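Drultlow Community Radio
Progress report to the Hawthorne Fund
Grant: Morning programming and presenter development
Prepared by Niamh Ó Conaill, station manager

Summary

The new weekday morning show has been on the air since March. It runs from 6 to 9 a.m. with two presenters and one producer. The second presenter post, which was open when we last reported, is filled. The training course for new presenters has finished its first round. The move to the new playout system is behind schedule, and we are asking to carry part of that budget line into the next period.

Staffing

Dirceu Teixeira continues as lead presenter. He came to us from the weekend jazz program and kept that slot through April, when it became too much on top of five early mornings. The jazz program has passed to Reijo Partanen, who had filled in on it before and knew the library.

The second presenter post was advertised in February and again in March. The first round brought in applicants with podcast experience but little or no live work, and we did not appoint. In the second round we changed the notice to say that training would be given, and we dropped the requirement for a demo tape recorded in a studio. That brought a wider group. We appointed Reinaldo Bezerra, who had hosted a Portuguese-language call-in hour at his previous station. He started in April and was on the air by himself for the first time in May, when Dirceu took a week of leave.

Bogumił Ostrowski is the producer. His hours were set at half time in the original plan. By the second month it was clear that half time did not cover both the live show and the booking of guests for the next day. We raised his hours using money left over from the weeks when the presenter post was vacant. This keeps the staffing line within the total you approved, but it will not carry past the end of the grant year. I return to this under Budget.

The show

The format has changed since the application. We had planned a long interview at 7:10 and music for the rest of that half hour. Listeners told us by phone and email that they were leaving the house or driving at that time and missed the second half of the interview. The interview is now split into two parts, at 7:10 and 7:40, with local news and traffic between them. Guests have mostly been fine with this. A few could not stay for the second part, and in those cases we record it during the break and play it back.

The regular segments are now these:

6:20 Farm and weather
6:50 School and road notices
7:10 Guest, part one
7:40 Guest, part two
8:15 At the Table
8:40 New music from the region

At the Table is the segment that has drawn the most mail. Reinaldo talks with a local cook or grower for ten minutes and we put the recipe on the show's web page afterward. It started as a one-week filler when a guest canceled.

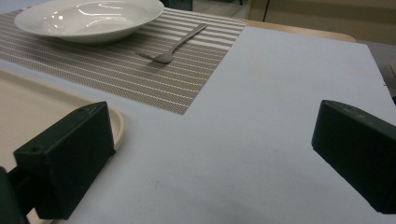

Audience work has been slower than we wanted. We do not subscribe to a ratings service, so we rely on the stream statistics, calls and messages, and a paper survey that we hand out at events. The web page for the morning show went up in May, and the food segment has its own section there, with a bowl and spoon on a striped placemat. The stream peaks shortly after 7 a.m. and falls off quickly at 8. We had hoped that the later segments would hold people longer. They have done so a little on the days when At the Table runs, and not on the others.

We printed 500 copies of the survey. Too many of them went to the spring fair, where people took one and did not return it. The forms left at the library and the clinic came back at a better rate, and the next batch will go mainly to places where people sit and wait. The main requests on the returned forms were for more local news, less talk before 7 a.m., and a clearer signal in the northern part of the valley. We have acted on the second of these. The first depends on staff time and the third on the transmitter, which is outside this grant.

Presenter training

The grant pays for a course for people with no radio background. The first round ran from April to June, on weekday evenings in the small studio. It covered microphone work, reading from a script, running the desk, interviewing, and the rules on language, advertising and elections. Dirceu taught most of it. Reijo taught the sessions on the desk and on preparing a music hour.

Each person who finished the course recorded a 30-minute program as their final piece. We have played several of these in the Saturday-type overflow hours that were previously filled by repeats, and two of the trainees have asked to continue with a regular slot. They will begin as co-hosts on existing programs before they get one.

Three things will change in the next round. The session on rules was too long and came too early, and it will be split across the course. Trainees wanted more time at the desk, so we will open the small studio for practice for an hour before each class. We will also start with a shorter exercise than the interview, as several people found a live interview in the second class more than they were ready for. One of them left the course at that point and has been offered a place in the autumn.

Playout system

This is the part of the project that is late. The plan was to replace our old playout computer with the Nellum system by the end of May and to train all presenters on it before the summer schedule. The hardware came on time. The license was held up by a mistake in the order, which had been made out for a single studio. Correcting it took most of a month.

Once the software was in, we found that the music library would not import cleanly. A large part of it had been tagged by hand over many years, by different people using different spellings and abbreviations. Nellum read many of these tracks as having no artist. Bogumił and Reijo have been correcting them in the afternoons, starting with the tracks in current rotation. The rotation list is finished. The back catalog is not, and I do not expect it to be finished before October.

The morning show is now running from the new system. All other programs remain on the old one. Running both means that presenters have to check which desk input is live at the start of their program. There was one stretch of dead air in June caused by this, lasting 28 seconds. We have since put a written changeover sheet at the desk and there has been no repeat.

Budget

Spending on salaries is on plan in total, with the change to the producer's hours noted above. Training is slightly under, as we did not need to hire an outside teacher for the desk sessions. Printing and events are on plan.

Equipment is under, and this is a matter of timing. The remaining money is for the second studio license and for the installation day, which cannot be booked until the library is ready. We ask for permission to carry this amount into the next period. We are not asking for any addition to it.

On the producer's hours, we will need another source from the start of next year. We have opened talks with Groniner, which already sponsors the weather segment, about sponsoring At the Table as well. If that is agreed, it would cover almost the whole of the difference. The sponsor would have no say in the choice of guests, and we have told them so in writing.

Plans for the next period

Finish correcting the music library and move the remaining programs to Nellum.
Run the second training course, with the changes described above.
Place the two continuing trainees as co-hosts.
Hand out the second batch of surveys at the library, the clinic and the bus station.
Try At the Table at 7:55 for a month, to see whether it holds listeners past 8.
Settle the sponsorship question with Groniner.

Reinaldo will be away for part of August. Reijo will cover the early shift with Dirceu for that time, and the jazz program will go out prerecorded.

The detailed accounts and the compiled survey answers are being sent separately. Questions about the figures should come to me, and questions about the playout system can go directly to Bogumił at the station.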